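Call for Student Participants: Flalow Simulation Team

The Flakham Institute invites applications from enrolled students for the Flalow Simulation Team, a project course offered by the Doucette Laboratory. Participants will prepare an entry for the Plirislow Challenge, a tabletop manipulation contest held entirely in simulation. The challenge takes place in November.

Team members write and test control programs for a single robot arm working with ordinary objects on a table. Tasks include locating a named item, picking it up, and setting it down at a marked position. Each team must submit its code together with a written report.
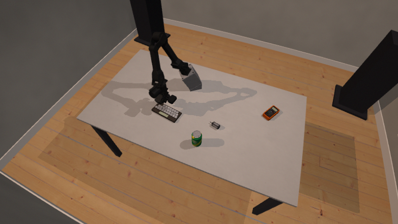

Simulated workspace with robot arm, beverage can, electric motor and multimeter.

Accepted students will join one of 2 working groups. The first group is responsible for object models and room layouts. The second is responsible for motion planning and grasping. Both groups attend a shared weekly meeting and keep a common log of test runs. The team's archive holds 2,839 recorded runs from earlier terms, and new members will be given access to it.

Eligibility
Applicants must have completed an introductory programming course with a final grade of 70 or higher. Prior experience with robots is not required. Students from all departments may apply.

Time commitment
Members are expected to serve for 2 consecutive terms. Course credit is available upon approval by the student's academic advisor.

How to apply
Submit a one-page letter of interest, an unofficial transcript, and the name of an instructor who may be contacted as a reference. Materials should be addressed to Marlene Doucette, Project Supervisor, and must be received by 2021-01-22. Incomplete applications will not be reviewed. Selected applicants will be invited to a short interview by video.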